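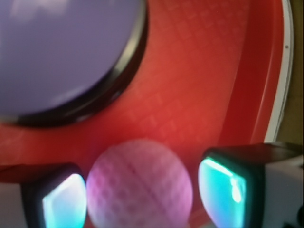 *Photo: Perihan Karaca*

## Camping in a reserve before the management plan is gazetted

Posted by **Perihan Karaca**, October 23, 2018

Our walking club has used the Drallison block for day trips for years. It was state forest until this winter and is now listed as a nature reserve, but the only management document I can find is marked "interim". The old forestry camp on the Platance side is still on the map.

Does the forest camping permit carry over, or does the reserve default (no overnight stays) apply from the date of listing? We are a group of seven, two nights, no fires. I have read the interim document twice and it refers to "existing authorised uses" without defining them.

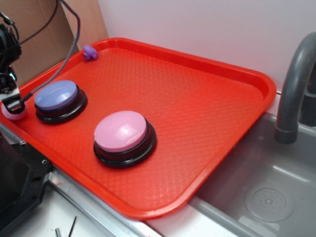

*Two buzzers on a red tray, beside the sink.*

**Alper Gökçe**

Read the listing notice, not the interim document. The notice has a schedule at the back with the uses that continue. If camping is in the schedule, it continues until the full plan replaces it. If it is absent, the reserve default applies from the day of listing, whatever the map shows.

For Drallison the schedule is split by zone. From memory, Zone 3 takes in the old camp and keeps its permits, with a limit on group size that you would be under. The rest of the block — including the creek flats — is day use only. Check the zone boundary carefully. It follows the 83 metre contour and not the fire trail, so part of what people call the camp is on the wrong side of it.

Existing permits stay valid to their printed expiry. New ones go through the reserve office.
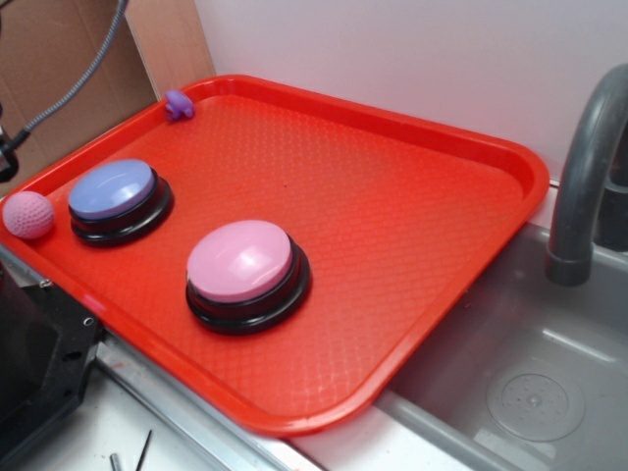
One more point on the interim document: "authorised" there means authorised in writing. Years of regular use by a club doesn't count, and neither does a verbal okay from the old forestry staff.

**Zistia**

we camped there in October and no one said anything. just go

**Öztürkmen**

Wouldn't rely on the above. Rangers do check the Platance gate, mostly on long weekends. Ring the office and ask for the zone map as a PDF, the printed one at the trailhead still has the forestry boundaries on it.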